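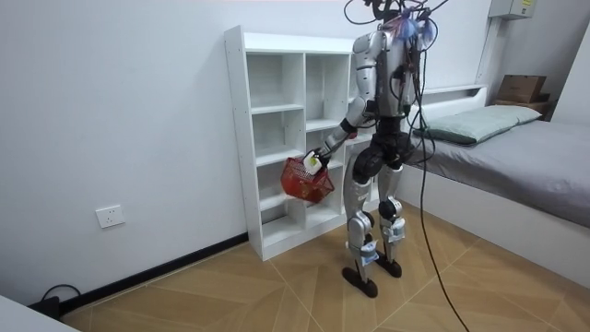 # The small bedroom, emptied and starting over

Hello from the back bedroom at Pakside! I've been promising pictures of this room since May, and if you've been following the house pages you'll know it has been the dumping ground for everything that didn't fit anywhere else. Well, no more. The dumping is done and I get to do my favorite part, which is deciding what goes where.

A little background for anybody new. It's the smallest bedroom in the house, with plain white walls and a light wood-look floor that I wouldn't trade for anything. Zulkifli Pillai had it before me and kept his records and a drafting table in it (he took both with him, plus the good lamp, and I've nearly forgiven him for the lamp).

**The shelf.** White, tall and narrow, two columns of open cubbies. I love this thing! I went back and forth for weeks between it and a closed cabinet from Vokness, and the cabinet was very handsome, but I know myself. If there's a door I'll shove things behind it. With open cubbies I have to look at what I own every single day, and that keeps me reasonable.

**Nothing in it yet.** All the cubbies are bare and I'm in no hurry to fill them. My plan so far, from the top down: the sewing books, then yarn, then the board games we really play, then spare pillowcases and the guest towels. The bottom ones go to my nephew, who is four and needs to be able to reach his own stuff without climbing. Any cubby left over stays open. I mean it this time.

**The red basket.** Small, plastic, mesh sides, a handle, and the brightest red you can get. It's like a shopping basket that shrank. I use one for every room I sort: anything that belongs somewhere else in the house goes in, and when it's full I walk it around and put things back. The handle makes all the difference. I used to do this with a cardboard box and you can't open a door with a cardboard box in your arms.

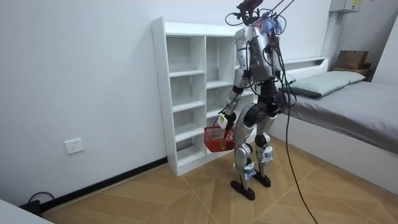 I'm also thinking of keeping the basket in here for good. It would be perfect for the toy cars, and a kid can carry it to the living room and (in theory) carry it back again. The color looks so cheerful next to all that white, too. I had sage green fabric bins from Siregar in mind for this shelf, the folding kind, and now I'm leaning toward plain red ones all the way down. Tell me if that's too much! My sister thinks it's too much.

**The floor.** I want it kept clear for as long as I can manage. There was going to be a rug, and there may still be one, a small round one by the window side, but for now I like being able to run a dust mop through the whole room in one go. It takes me about 20 minutes to do the entire upstairs and this room is the quick one.

**The walls.** Still plain white. Zulkifli says a warmer shade, I say leave it until the shelf is full and see how it feels. I have 2 framed prints waiting in the hall, both birds, and they'll go up once I've stopped changing my mind about the bed.

**Labels.** I bought a roll of the Bisavex stick-on kind and I'm so excited to use them, even though open cubbies don't need labels at all. Pictures for the bottom ones so my nephew can "read" them, words for the rest.

Next time I'll have the yarn sorted by weight and I'll show you which cubby won. If you've got the same sort of shelf in a small room, please write and tell me what you put at eye level, because I keep swapping the books and the games in my head and

I've now made three drawings of it. The linen closet page is getting new pictures soon too.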